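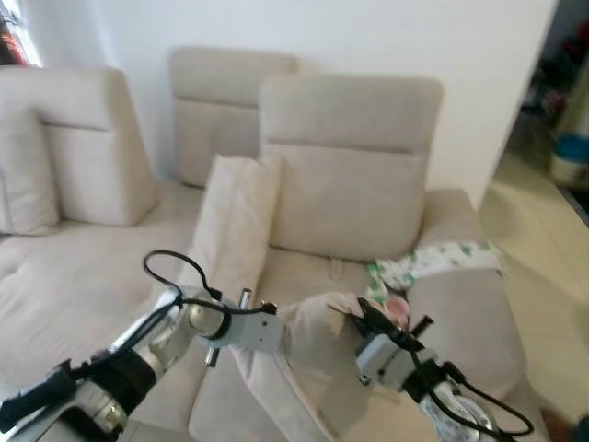 Can the rye starter be kept in the refrigerator between the February baking sessions? It can, provided that it is fed on the day before each session and left at room temperature overnight.

By Yusri Nair
February, 4:15 p.m.

To all members of the Prenley Home Baking list,

The question above has reached the list office several times this month, and the following guidance replaces the notes sent out with the autumn program. It applies to the dark rye loaf taught in the Czerwiński course and to the seeded version made at the Tukham kitchen.

A starter held in the refrigerator should be fed once a week with equal weights of whole rye flour and water. It should be kept in a glass or ceramic jar with the lid resting loosely on top. A gray liquid may collect on the surface after several days. This may be stirred back in or poured off, as the baker prefers. A starter showing pink or orange streaks, or any fuzzy growth, must be thrown away and the jar washed in very hot water.

On the baking day the dough is mixed to the quantities on the course sheet. The full batch comes to 1590 grams and fills two standard tins. Members who wish to bake a single loaf should weigh out 805 grams of dough for the larger tin and shape what is left into rolls – it does not keep well as raw dough. Rye dough is sticky and will not form a smooth ball. Additional flour should not be worked in to correct this. Wet hands and a plastic scraper are sufficient.

The loaves should be cooled on a rack and left uncut until the following day. Caraway remains optional.

A member wrote earlier this month:

> Dear list,
>
> My starter spent 13 days in the refrigerator while I was
> traveling and did not rise at all when I took it out. I fed
> it once and it produced a few bubbles along the side of the
> jar, nothing more. The course sheet says to discard anything
> that does not double. Is that still the advice? I would be
> sorry to lose it, as it came from the original Pukanell jar.
>
> I would also like to know whether light rye may be used for
> the feedings. Our store has stopped carrying the whole grain.

In reply to the first point, the sheet is in error and will be corrected. A starter that has been left for that length of time should be given 2 feedings a day, at room temperature, for three days before any decision is made. Only a tablespoon of the old starter needs to be carried over at each feeding. Rye starters also rise less dramatically than wheat starters, and a domed top with bubbles throughout is an acceptable sign of readiness.

On the second point, light rye is permitted. It ferments more slowly, and members using it should allow additional time before mixing. Bleached wheat flour is not recommended for this starter.

Members who have lost theirs may request a portion of the Pukanell starter by replying to this message. Portions are handed out at the Tukham kitchen before the start of each session and cannot be mailed. Please bring a clean jar with your name on the lid.

Yusri Nair
List Secretary, Prenley Home Baking

Comments (3)

ryeandbutter: Thank you for the correction. I threw out a perfectly good jar in the fall because of that line on the sheet.

M. in the hills: Does the same feeding plan work for the white starter from the beginners' course?

Dorrit K.: Mine came back on the third day. It smelled like nail polish until then, but the bread was fine.

Contact the list office | © Prenley Home Baking | Back to top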